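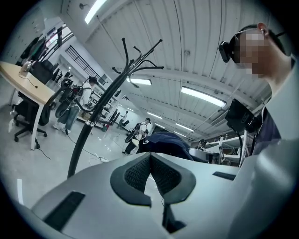 Upendo Masanja
30 September 2020

I finished the coat last night. It has been cut out and sitting in a bag since February, so I wanted to write down how it went while I still remember which parts were hard.

The pattern is the Karkside, the long version with the collar. I bought it on paper because I can't stand taping printer sheets together. The fabric is a wool blend from Vedton, dark green, and I got the last of the bolt, which left me a little short for the facings. I ended up cutting those from a brown scrap I had from a skirt. You only see them when the coat is open, and I like them better than I thought I would.

I made a practice version of the top half out of an old bedsheet first. The shoulders were too wide for me, as they always are, and I took 2 cm off each side. I also moved the pockets up. On the pattern they sit so low that I had to lean over to reach the bottom of them. If you have short arms, check this before you cut anything.

The body went together in one weekend. Then I got to the sleeves and stopped for most of the summer.

I had never put a set-in sleeve into thick wool. The top of the sleeve is bigger than the hole it goes into, and you have to shrink the extra away with steam before you sew. The instructions give this one sentence. I sewed the left sleeve in and took it out again four times. The problem turned out to be my ironing. I was pushing the iron along the cloth, and that stretches it. You have to set it down, wait, lift it, and move over. Once I did that the sleeve went in with no puckers on the first try. The right one took me an evening.

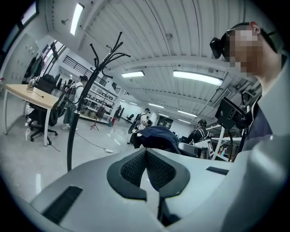

Lining is the part of sewing I like least, and I nearly left this coat without one. Wool catches on whatever you have on underneath, and with no lining you spend all morning pulling your sleeves down. I had been asking people how their jackets fit over other clothes, mostly to put off the work. A light gray jacket over a dark navy shirt, like the one at the right there, is the sort of thing I wear most days, and a coat has to go on top of all that without a fight. So I lined it. I used a plain gray lining from Esteves, and I cut it with a deep pleat down the center back so I can reach forward without tearing it. The pleat isn't in the pattern. I copied it from a coat I bought years ago.

I bagged the lining by machine, which means you sew the whole thing inside out and pull it through a gap in one sleeve. I left a gap 16 cm long and it was just enough. Next time I'd leave more. Thick wool doesn't want to go through a small hole, and I popped a few stitches at the hem pulling it out.

Buttons: there are 7, and I did the buttonholes on my machine, an old Bara that belonged to my aunt. It only makes one kind of buttonhole and it does not like wool. I put a strip of tissue paper under the fabric and tore it away afterward. I did 13 test holes on scraps before I was willing to touch the coat. Two of the real ones are slightly crooked — the bottom two, luckily.

Things I would change: the collar could be half an inch taller, and I should have put a hanging loop in before I closed up the neck. I sewed one on by hand afterward and you can see the stitches if you look.

I have enough green left for a hat or a pair of mittens. I'll probably do the mittens, but I need to find a pattern with a proper thumb. If you have one you like, leave it in the comments.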